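Storage Bin Labeling and Retrieval Time in a Shared Teaching Workshop

Student project report
Ingvar Steinarsdóttir and Maritza Cuervo
Ilgate Technical College
Dec 10, 2023

1. Background

The Prirden workshop is shared by four courses and holds small parts for all of them: fasteners, offcuts, blocks for jointing exercises, measuring tools. Parts are kept in open bins on wall shelving. Until July the bins carried handwritten labels in no fixed format. Students complained that finding a part took too long, and the course office asked for a proposal. This report compares three labeling schemes and recommends one.

2. Method

We recorded 554 retrievals over one term. A retrieval began when a student read the part name from a job card and ended when the part was placed on the bench. Times were taken with a stopwatch by one of the two authors. Each scheme was in use for four weeks.

Scheme A kept the handwritten labels. Scheme B used printed labels with the part name in capitals. Scheme C used printed labels with a shelf letter and bin number, and the same code was added to the job card. Bin positions were not changed between schemes. Students who had worked in the room before the term were recorded separately and are left out of the main comparison.

The inventory held around 2,000 parts at the start of the term. We did not test the full inventory. Job cards were drawn from a list of 70 part names, which covers most of what the four courses request. The list was supplied by the Prevbridge stores office and checked against the shelves before the first session.

3. Results

Scheme C gave the shortest median time and the smallest spread. Scheme B was faster than Scheme A for parts with common names. It gave no clear gain for parts whose names differ by one dimension only, such as machine screws of the same thread. Under Scheme B students still read along the whole shelf before choosing.

Wrong retrievals were recorded when the part on the bench did not match the card. Most of these occurred under Scheme A and involved two bins next to each other. Under Scheme C the remaining errors came from misread digits, mainly 1 and 7 on the lower shelves, where the light is poor.

4. Bin type

Bin type was not a controlled variable. Both clear and opaque bins were in service throughout, and we could not separate their effect from shelf height. Several students reported looking through the wall of a clear bin before reading its label. A later study should assign bin types at random.

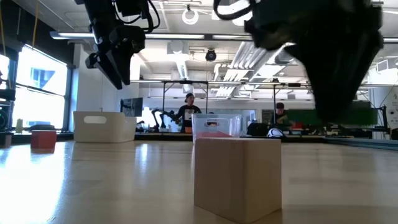 Figure 1. Clear and opaque bins with handle openings, and blocks on the tabletop.

5. Cost

Printed labels were made on the office printer and covered with tape. A roll of 1,000 blank labels is enough for the whole room, with spares. The main cost of Scheme C is the time needed to add codes to existing job cards, which took the two authors three afternoons.

6. Recommendation

We recommend Scheme C with a larger typeface on the two lowest shelves. The code list should be kept in the same folder as the job cards and updated when a bin is moved. The Ñahui annex uses the same shelving and could adopt the codes with a different prefix.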